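Ticket 163: Sorting bin, parts bench, Folstead workshop
Status: Open, awaiting parts
Logged: Mon 19 March
Category: Storage and benches
Priority: Low

Reported fault
Small items put into the metal bin on the parts bench do not stay where they are placed. Anything with a rounded side ends up along the back wall after a shift. The bin also rocks when leaned on at the left.

Checks carried out
Bench top checked with a 30 cm level in both directions. Level front to back. Slight fall to the left, within tolerance.
Bin emptied and turned over. Base is bowed outwards near the middle. Side walls are square.
Loose items put back and bin returned to its usual position for comparison.

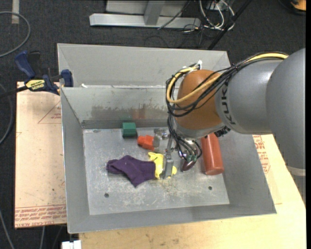
Bin in usual position on the bench, items on the bin floor.

Scratches on the bin floor are surface marks only. A fingernail does not catch in them and there are no burrs. No action needed on these unless parts with a finish are stored in the bin.

The dark green block was used as the test piece as it has flat faces. Placed at the centre of the bin and left for 30 minutes, it did not move. A length of round bar placed at the same point rolled to the back wall each time. Fault is therefore confirmed for round items only.

Cause
Bowed base. The bin is the Tondeson 380 pattern, supplied without feet, so it bears on the high point of the base and tips slightly under load.

Action
1. Fit stick-on rubber feet, 6 mm, one at each corner. Ordered from Mornari.
2. Line the floor with ribbed matting cut to size. Offcut from the Mamo drawers may be wide enough, to be measured.
3. Mark the bin position on the bench in pencil once the feet are on.

Do not pack the base with folded card in the meantime. This was tried on the other bench and the card worked loose.

Next update when the feet arrive. If rocking continues after fitting, replace the bin and close this ticket against the replacement order.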